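오늘은 하루 종일 옷 개는 얘기만 할 거니까 관심 없는 분들은 살짝 뮤트해 주세요ㅋㅋ

12월 24일 금요일인데 약속도 없고, 겨울옷 상자나 뒤집자 싶어서 아침부터 시작했어요. 8월에 여름옷 정리하면서 올해는 꼭 미리 하자고 써 놨더라고요 제가. 네, 안 했습니다.

상자는 Bakker에서 산 40리터짜리예요. 작년에 눌러 담느라 뚜껑이 안 닫혀서 위에 책 올려놨던 그거요. 이번엔 다 펴서 다시 개는 걸로!

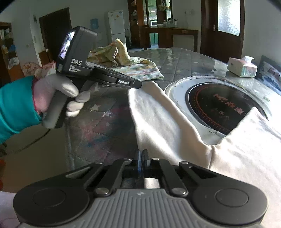
크림베이지 이 옷이 늘 제일 골치예요. 소매가 길어서 대충 접으면 꼭 한쪽이 삐져나오거든요. 일단 소매부터 쭉 당겨 펴고 시작.

Yuxi Feng님 댓글: 소매를 몸판 쪽으로 먼저 접고 밑단을 올려 보세요, 저는 그렇게 바꾸고 나서 상자에 두 벌은 더 들어가요. 모자 달린 건 모자부터 넣고요.

오 이 방법 괜찮은데요?? 저는 여태 반으로 접고 나서 소매를 뒤로 넘겼는데 그러면 목 쪽만 두꺼워져서 쌓으면 자꾸 기울었어요. 바로 따라 해 봤더니 높이가 훨씬 낮아졌어요. 감사합니다🙏

참고로 저는 바닥에서 안 개고 식탁에서 개요. 허리가 안 아파서 좋고, 햇빛 드는 쪽에 펴 놓으면 보풀이 잘 보여요. 보풀제거기는 Clarnico 쓰는데 충전이 너무 빨리 닳아서 추천은 못 하겠어요. 하나 더 살까 하고 봤더니 195위안이라 그냥 참는 중...

식탁보 얘기도 가끔 물어보시던데 회색 누빔에 별무늬 찍힌 거예요. 사 온 지 오래돼서 어디 건지는 정말 기억이 안 나요ㅠㅠ 레인지 자리가 뚫려 있어서 그건 편해요. 옷 갤 때 레인지는 당연히 꺼 두고요, 유리는 먼저 한 번 닦아요. 밝은색 옷에 기름 묻으면 그날 기분 끝이라서요. 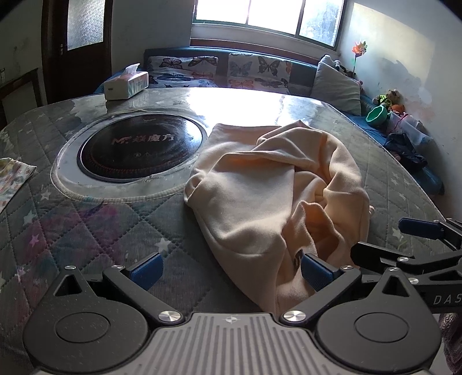
레인지 옆에서 순서 기다리는 복숭아베이지 플리스

플리스는 너무 꽉 누르면 나중에 숨이 안 살아나서 맨 위에 올리는 편이에요. 압축팩도 써 봤는데 꺼냈을 때 구김이 한 달은 가던데 저만 그런가요. Zarnosau 압축팩 쓰시는 분들 후기 좀 주세요, 한 100장 묶음으로만 팔길래 망설이고 있어요. 100장을 언제 다 써요ㅋㅋㅋ

아무튼 플리스까지 개면 점심 먹고, 오후에는 양말 서랍 갑니다. 짝 없는 양말 다들 어떻게 하세요? 버리자니 꼭 다음 날 나머지 한 짝이 나와서 못 버리겠어요.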